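**Week 9: Teaching by demonstration, cloth tasks**
Lab section: Gaurav Thakur. Questions about the rig go to Jarmo Miettinen.

There are two ways to give the arm a demonstration.

- *By hand.* You hold the wrist and move the arm through the task. Joint readings are clean, but your arms block the camera.
- *By remote control.* You stand back and drive the arm with a controller. The camera view stays clear. Most people are slower this way, and it is harder to judge how far down the fingers are.

Each pair records 14 demonstrations of the towel task. Start every one from a rumpled towel and change how it lies each time. Save failed attempts in a separate folder.

Grasping is where most demonstrations go wrong:

1. Stop above the cloth and line up the fingers with a fold.
2. Lower slowly until the tips press into the pile.
3. Close, then wait one second before lifting.

Do not drag the towel sideways to fix a bad grasp. Open, go up, and try again.

Logs are due Friday. Read the Hedex controller sheet before your slot.

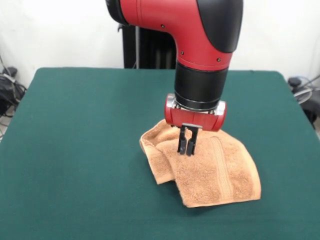
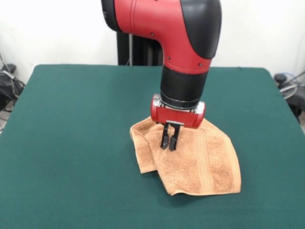 *Fig. 1 and 2. Towel task, two views of the fingertips pressed into the top of the cloth.*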